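4.3 Picking a grasp when the rim is all you get

Okay, so this is the section where I have to talk about plates. The planner from Section 3 was happy with mugs and boxes from day one, and for a while I figured dishes would just fall out of the same code. They didn't! A plate is mostly a big flat thing you can't pinch, with a thin edge going all the way around it, and our grasp scorer (which loves flat parallel surfaces) kept proposing grasps straight down into the middle.

The first fix was boring. We told the scorer to throw out any candidate where the two fingertips don't end up on opposite sides of a thin surface. That leaves a ring of candidates along the rim, and then the question is which one to use. In Flirnwood, our planning layer, each rim candidate gets three costs: how close the wrist comes to anything tall, how far the arm has to bend away from its rest pose, and how much the perception module trusts the rim at that spot. We add them up with fixed weights. I tried learning the weights for most of November and ended up with numbers so close to the hand-picked ones that I went back to the hand-picked ones.

The trust term deserves a bit more space, because it's where most of our bugs lived. Jandosley, the perception module, fits an ellipse to the rim and then scores short arcs of it separately. Plain white plates are fine as long as the background isn't white too. Printed rims are trickier, since lettering and panels throw strong edges inside the rim, and early versions would lock onto the border between the printed band and the white center and call that the outside of the plate. You get a beautiful fit to a plate that's much too small. Maribel Salazar suggested fitting both ellipses on purpose and keeping the outer one whenever they share a center, and that one change cleaned up more failures than anything else I did that month.

Basins make all of this worse (see Figure 6). With a plate inside a basin, the walls rule out a lot of wrist angles, and the wrist itself is the bulky part. The planner has to come in over the wall, tilt, and close on the rim without the motor housing clipping anything. We model the basin as four thick slabs plus a floor and ignore the rounded corners, so we lose a few grasps that would have been fine. I can live with that.

We ran the full stack on 276 pick attempts, and the planner generated 2,611 rim candidates for them after filtering. Each attempt was allowed 20 candidates at most before we called it a planning failure. Seven attempts hit that limit, every one of them with the plate pushed up against a basin wall.

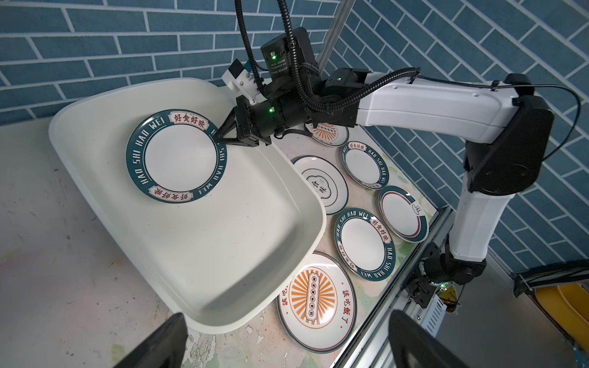
Figure 6. Rim grasp on a plate in the basin, seen from a wrist camera, with other plates laid flat on the table.

Those failures bugged me enough that I spent a whole Wednesday replaying the logs. In most of them a good grasp did exist on the far side of the rim, but the candidate order was sorted by total cost, and cost changes slowly as you walk around a plate. So the planner would try one spot, fail, and then try the spot right next to it, and the one next to that, until the budget was gone. Now we pick the best candidate first and then force the next one to be at least a finger width away along the rim. It's a tiny change in the queue code, and on replay it found a collision-free path for all of the failed cases. I haven't rerun them on hardware yet, so please read that as a planning result only.

One loose end is the second arm. Flirnwood treats it as a static obstacle while the first one is working, with a padded box around the gripper. That's safe but pretty wasteful when both hands are near the same plates, and the padding alone knocks out candidates that I'm sure we could reach. Section 5 swaps the box for a short motion forecast.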